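Tags: Allotments, Seed swap, List archive

Re: Beans for the Lakia swap

> We still have 200 packets from Ostemeo. Can someone say
> if the climbing beans should go in the same box
> as the dwarf ones?

Dear all,

I would keep them apart. Last May I mixed the two and had dwarf beans under 2 metre poles. 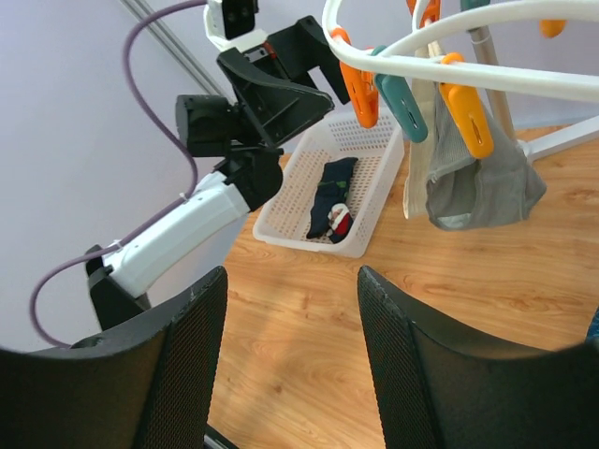 Climbing beans need a label with the height, written in pencil, as ink goes pale in the shed. For the swap I would put them in a basket on a wooden table, like the one in the photo - people look longer when they can reach in.

Greetings from Brirkier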